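How to Compare Two Hand-Held Grippers Before You Commit to One

When we started shopping for a hand-held gripper at Curngate, we did what most people do: we read the spec sheets, argued over lunch, and ordered whichever one looked sturdier. It was a mistake, and I'd like to save you from it, because a fair comparison takes one afternoon and hardly any equipment. We've since run it on the Likier and on the Sarantis, and I'll use those two as my running cases.

Set up the table first

Pick one table and stay with it. Ours is plain wood, which I like because a thin item lying on it gives the fingers nothing to cheat with. Put something cloth on it (a dish towel or a napkin is perfect), something with wheels, and something hard and round like a can. Don't smooth the cloth out! A crumpled cloth has ridges you can pinch and flat parts you can't, and you want to try both.

Check the pads

Open the jaws all the way and look at the pads before you pick up a single thing. I can't tell you how many evenings I blamed the linkage for a slip that belonged to a dirty pad. Foam pads love lint, and they wear at the corners, so write down what shape they're in on the same sheet as your scores.
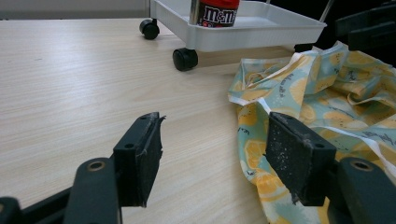
Jaws wide open beside the lemon-print cloth. Note the frayed corner on the left pad and the lint on the right one.

If you find lint, press a strip of masking tape onto the foam and peel it off slowly, then do it again with a fresh strip. A torn corner is a judgment call. I leave it alone for a first round and swap the pad for the second, and then I have a number for each. Whatever you choose, do the same for both grippers, or you'll end up comparing pads.

Run the picks

1. Start with the cloth. Come straight down on a ridge, close, lift to the height of your forearm, and hold for a slow count of 6.
2. Do the same on a flat section, away from the folds. Expect to be humbled.
3. Move on to the can. Grip it across the middle and tilt your wrist both ways.
4. Finish with the wheeled item. Push it with one closed jaw and watch whether the finger flexes or stays true.

Repeat the whole set until you have 86 picks per gripper. That's simply how many lines fit on the Drollberg log sheet we print, and it has served us well. Take a break halfway, because a tired hand squeezes differently from a fresh one.

Read your results

Score each pick from zero to 4 and keep the cloth scores separate from the rest. The Likier beat the Sarantis on cans by a comfortable margin, and then lost nearly all of that lead on flat cloth, where its stiffer fingers skated over the top. We fold a lot of towels, so we went with the Sarantis. If your work is mostly cans and boxes, I'd happily point you the other way. Keep the log sheets, too, and run the cloth picks again whenever you change the pads.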